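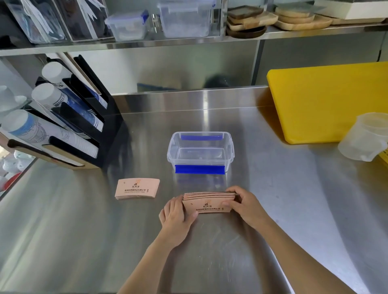
Someone at Larkton asked whether people with no café experience could apply. Yes — our method claims a robot can learn from anybody's tidying, and so far it has only seen experts.

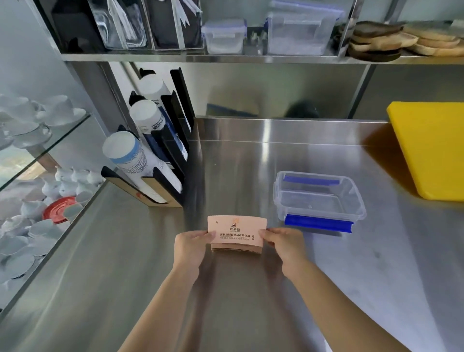 Iltamine is looking for 30 participants for 4 sessions each, recording everyday counter work from a head-mounted camera. You do the job, the policy studies your hands. Paper cup sleeves are harder than they look: curved, thin, and held at both ends if you want the stack to stay a stack.

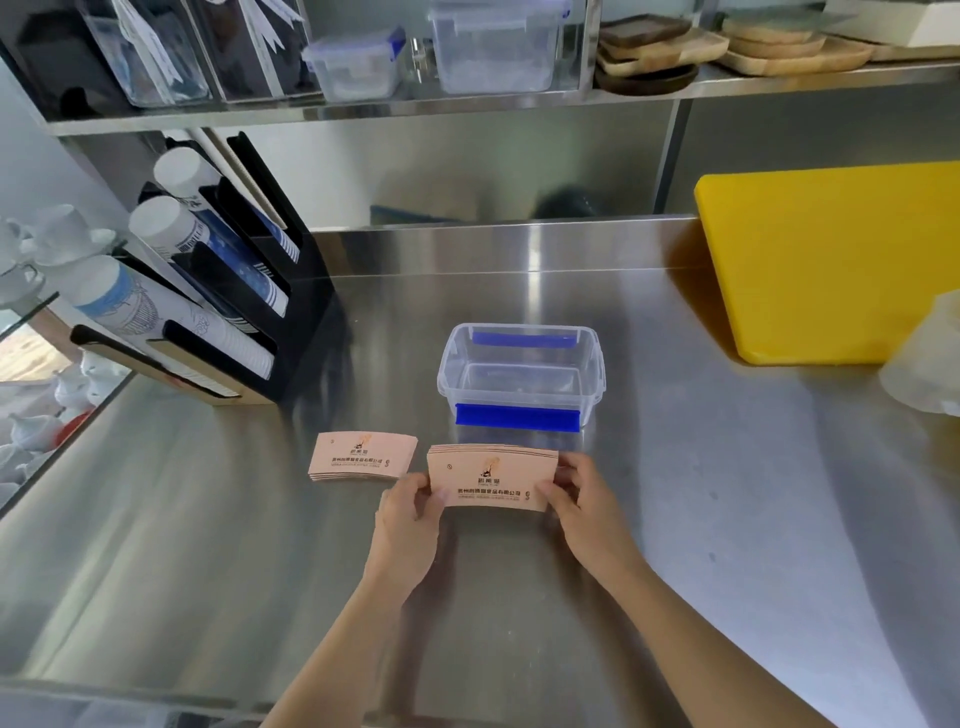
Our last policy, Deneck, trained on 635 clips and still fumbles the grasp. We want more variety, including how you deal with a second stack lying beside the one you're holding, and when you decide the clear container is next. Pay is $400 on completion. Sessions run mornings in December, Kamath building, side entrance. Apply through the Iltamine participant page.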